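Skarkwood to Reopen Its Toy Block Workshop to Local Schools

Skarkwood, the maker of painted building blocks and wooden puzzles, will start school visits again in January at its Jireš workshop. Classes can book a morning or an afternoon, and the visits are free for public schools in the county.

The program stopped when the company moved its paint room and lost the space where groups used to sit. That space has now been rebuilt at the back of the sanding hall, with benches for one full class and a coat rack by the side door.

Students will see how boards are cut to length, how edges are rounded, and how sets are checked before they are packed. Each visit ends with an hour of building time. Teachers receive a short activity sheet on measuring and simple fractions, written for grades two through five.

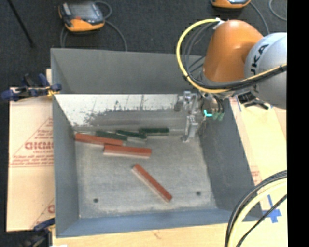 "Teachers kept calling us about it," said Ctibor Kuruc, workshop manager at Skarkwood. "We used to tell them maybe next year. Now we have the benches and we have a person at the front desk to take the bookings, so we can say yes."

Before the move, the workshop hosted 113 classes. Skarkwood expects to take up to seven classes a week once the spring term is under way. The sanding machines will be turned off while groups are in the hall, and visitors will be asked to wear closed shoes.

The company is also bringing back its lending boxes for schools that are too far away to visit. A lending box holds 201 blocks in mixed lengths, along with the activity sheet and a return label. Schools may keep a box for one month. Rikovix, a delivery company based in Jireš, will carry the boxes both ways at no charge to the schools.

Blocks that come back with chips or worn paint will be sanded and repainted at the workshop. Skurkex, which supplies the paint for the company's regular sets, will also supply it for the lending boxes. Nearly 986 blocks have been set aside for the first group of schools.

Bookings open on Thursday at 9 a.m. by phone or at the workshop front desk. Schools should have their class size, grade level and two possible dates ready. Requests for lending boxes can be made on the same call.

About Skarkwood

Skarkwood makes building blocks, puzzles and stacking toys for homes and classrooms. Its workshop and factory store are in Jireš. The store is open to the public on weekdays.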